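Skendell Adds Kidney-Shaped Table to Its Small-Room Furniture Line

3rd March | By Yi-chun Yip | 3 min read
Print this page | E-mail this page
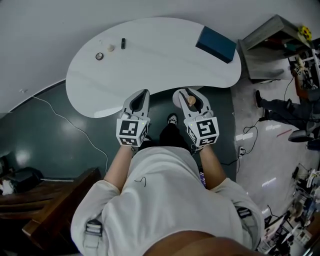 Skendell today announced a kidney-shaped work table for home offices, craft rooms and shared study areas. The table, sold under the name Zismont, has a glossy white top and is the first curved model in the company's small-room line. Orders open to trade customers this month. Retail delivery starts in June.

The top has one inward curve on the user side and an outward curve on the far side. The inward curve lets a standing or seated user work closer to the middle of the surface than a straight edge of the same length allows. Small items kept toward the back, such as tape, caps, USB sticks and boxed supplies, stay within arm's reach. The outward curve adds depth at the center of the table, where most sorting and assembly work is done.

The finish is a hard white gloss coat applied to the full top, including the edge. There is no separate edge strip. The coat is rated by the company for 2,000 wipe cycles with a damp cloth and mild soap. Abrasive pads, solvent cleaners and bleach should not be used. Heat protection is not part of the rating, and a mat is required under irons, glue guns and hot dishes.

"The shape was settled early, and most of the work after that went into the edge," said Yi-chun Yip, product lead for tables at Skendell. "Gloss coats tend to thin out where a curve tightens. We changed the spray angle and slowed the line, and the coat thickness on the inside curve now matches the rest of the top within our normal tolerance."

Distributed load capacity is 50 kilograms. The rating assumes a level floor and all fasteners tightened to the value printed in the assembly sheet. The table should not be used as a step or seat. Clamps may be attached to the edge if a soft pad is placed between the jaw and the coat. Point loads on the two rounded ends should be kept light, and heavy boxes or equipment should be moved toward the center.

Zismont ships flat in one carton. The top is packed face down between two foam sheets, with the legs and hardware in a separate sleeve. Assembly requires two people and the hex key supplied. The protective film on the top should stay in place until the legs are attached and the table is upright. Film left on for more than 30 days may leave a faint residue, removable with warm water.

Skendell recommends leaving a gap between the far edge and the wall. The outward curve touches a flat wall only at its deepest point, and contact there can mark both surfaces. Two adhesive bumpers are included for rooms where a gap is not practical.

The first production run is 1,000 tables. Of these, 336 are reserved for Fundeo, the office supply dealer that carried the earlier straight-edged models. The remainder will be sold through Skendell's own order desk and through independent dealers. A second run will be scheduled once the first has been allocated.

White gloss is the only finish at launch. A matte version is being tested at the company's Powell plant, but no release date has been set. Replacement legs, hardware packs and bumpers will be stocked as spare parts. Replacement tops will be supplied for coating defects covered under warranty and will not be sold separately.

The warranty covers coating and structural defects for two years from delivery. Scratches, heat marks, water damage from standing liquid and damage caused by moving the table by its top are excluded. Claims should include the carton label number and a clear photo of the affected area.

Dealers who stock the straight-edged models may continue to order them. Leg sets are not interchangeable between the two designs, as the mounting plates are spaced differently to follow the curve. The updated parts list and assembly sheet are available from the order desk on request.

Press contact: Yi-chun Yip, Skendell, Table Products

Print this page | E-mail this page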